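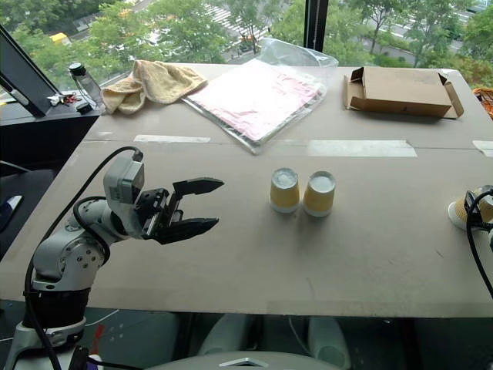 Figure 4. View from the head camera during the cup task. Two paper cups stand upside down near the middle of the table; a third lies beside the second gripper at the right.

4. Collection of demonstrations

4.1 Task and workspace

The cup task was chosen as the first of the two-arm tasks in the Lenley set. The operator is asked to bring paper cups from wherever they have been placed and to leave them in one stack. No order is laid down, and either arm may be used for any cup. Figure 4 shows a view of the workspace with the left gripper open and still some distance from the two standing cups. The table is covered with tan cardboard, joined in flat sheets, with white tape along a seam in the back half.

We did not clear the back of the table to a fixed standard. In Figure 4 a crumpled towel, a clear plastic bag and an open cardboard box lid can be seen there, in front of a large window. Earlier work at our own site used a plain screen behind the table, and policies trained on those recordings did poorly once the screen was taken away. For the present set the background was left to vary from one session to the next, and the blinds were kept up at all hours. Operators were told only to keep the front half of the table free of anything that did not belong to the task.

4.2 Procedure

Four operators took part. Each had completed a training period on the Darko control station before any of their recordings were admitted to the set. Starting positions were drawn by the Trnka scheduling tool, which gives the operator a rough layout and states for each cup whether it is to be upright, upside down or on its side. Cups were then placed by hand. Exact placement was left to the operator, as we wished to avoid a set in which cups appear only at a small number of marked points.

A recording begins when the operator presses the foot switch and ends when it is pressed again. Failed grasps were kept, provided that the operator went on to finish the task. Recordings in which a cup fell to the floor were stored separately and are not used in Section 5. Sessions ran from Monday to Saturday, and no operator worked at the station for more than 300 minutes in a week.

4.3 Checking and labelling

The full set holds 1,000 recordings of the cup task. Every recording was watched once at double speed by a person other than its operator, who marked the start of each grasp and entered a short written instruction. Where the reviewer and the operator disagreed on whether the task had been finished, the case was passed to a third person. Seven recordings were removed at this stage, all of them owing to a gap in the joint readings, and were replaced by new ones with the same starting layout.

Cups lying on their side proved the hardest to label in a consistent manner. Some reviewers marked the first contact as the start of the grasp, while others waited until the gripper closed. The guidance was revised to name the closing of the gripper, and the affected recordings were labelled afresh under the revised wording.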